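From: Mariann Somogyi
To: skernton-tenants list
Date: 20 February 2023
Subject: Re: [skernton-tenants] Ground floor tiles – repair or replace?

Bence Bárány wrote:
> Got the quote back from Vörös. They want 3,000 to lift everything on the
> ground floor and lay new, or 1,125 to rake out the bad grout and redo it.
> Before we decide, can somebody who has dealt with grout tell me if the
> cheap one is throwing good money after bad? My worry is we pay for it
> now and then pay for the big job anyway.
> Also what color. I don't care but I know some of you do.
> Bence

Quick one, on my way out the door.

Redo the grout. We had the same question at the Narkport building and went with the full replacement, and I still think it was a waste. The old tiles were fine. Dust for weeks, everybody's front doors sticking because the new floor came up higher than the old one. Nobody had measured that.

Bence, did Vörös say how deep they rake? Worth asking. If they skim over the top it will crumble again by October. Ask for it in writing.

Things I'd want settled before anyone signs:

1. Loose tiles. Tap them all with a knuckle or the handle of a screwdriver. Hollow sound = loose. A few can be lifted and set again while they're here. If it's most of the floor then ok, I take it all back and we talk about the 3,000.

2. Color. Please not white. White looks great until the first rainy week and then it's grey anyway, only patchy. My vote is a thin line a bit lighter than the tile, on a greyish-brown square tile. Hides mud, still looks tidy.
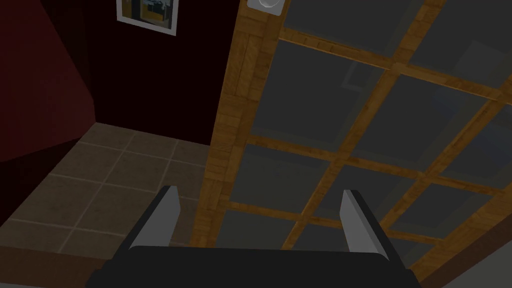 3. Sealer. Is it in the 1,125 or extra? Erkudex quoted me 70 a can last time and we needed 2. Not a fortune but I don't want to find it on the bill afterwards.

4. Getting in and out. They can't do the whole hallway in one go or the ground floor is stuck inside. Half, then the other half. Left side first would suit me, the mailboxes are on the right and I'm expecting a parcel. Selfish I know.

5. Cleaning after. No vinegar on new grout!! Whoever does the stairs, plain water and a soft mop untill we hear otherwise from Vörös.

Not convinced we need a second quote, but if someone has a tiler they trust then send Bence the number – soon please, he has been chasing this on his own for long enough.

Oh and the doormat. It has to come up before they start, and it's glued. Has anyone got a scraper? Mine went missing in the move.

Will read replys tonight.

Mariann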